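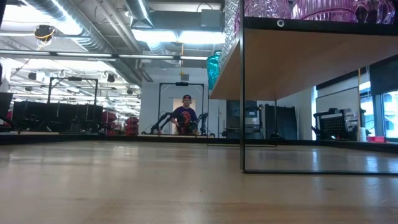 Okay, long thread about colored glass, because I've spent all of Sunday thinking about it and my family has stopped listening. Get a drink, this may take a while!

1/ I've been buying old glass for years – mostly vases, mostly pressed or cut, mostly things I don't have room for. My first piece was a little green bud vase from a church sale in Craddock. It cost me 2 dollars and I still put sweet peas in it every summer.

2/ Since then it's crept up on me. Pink first, then purple, and then I let one turquoise piece in and the whole thing opened up. If you're just starting out and you want a shelf that looks like it belongs together, pick two colors that sit near each other and let one odd one join them. Pink and purple with a bit of turquoise is a lovely mix, and I'll defend it to anyone.

3/ Put the clear glass near the colored glass, too. People skip clear because it seems plain, but a tall clear vase with a diamond pattern gives your eye somewhere to rest, and it picks up a bit of whatever is next to it. I kept mine in a cupboard for ages and I'm still a little cross with myself.

4/ Height matters more than I used to think. I had all my bowls lined up along one shelf like a store display and it looked so stiff. Now the wide bowl goes in the middle with a piece on either side, and the tall ones that won't fit under the ceiling live down on the table by the end of the shelf. Much friendlier.

5/ Several of you asked about washing. Lukewarm water, a drop of dish soap, a folded towel in the bottom of the sink, one piece at a time. A soft old toothbrush for the cuts. I never put any of it in the dishwasher (I did once, with a dessert bowl from Flumport, and we don't need to go into that).

6/ For cloudy insides I use white vinegar and a spoonful of uncooked rice, swirled gently. Leave it 40 minutes, swirl again, rinse. Some cloudiness is in the glass itself and won't shift, so if it looks just the same after a second try, fill it with dried flowers and love it anyway.

7/ Shelf question from yesterday: wood on a metal frame has been good to me. Check that it's level and doesn't wobble before anything breakable goes up, and keep the heavy bowls over the supports if you can.

8/ Next job is the box of amber pieces in the hall closet. I want to try them beside the purple. Show me your shelves, please, especially the crowded ones – and if anybody has a lid for a round pink candy dish, my messages are open.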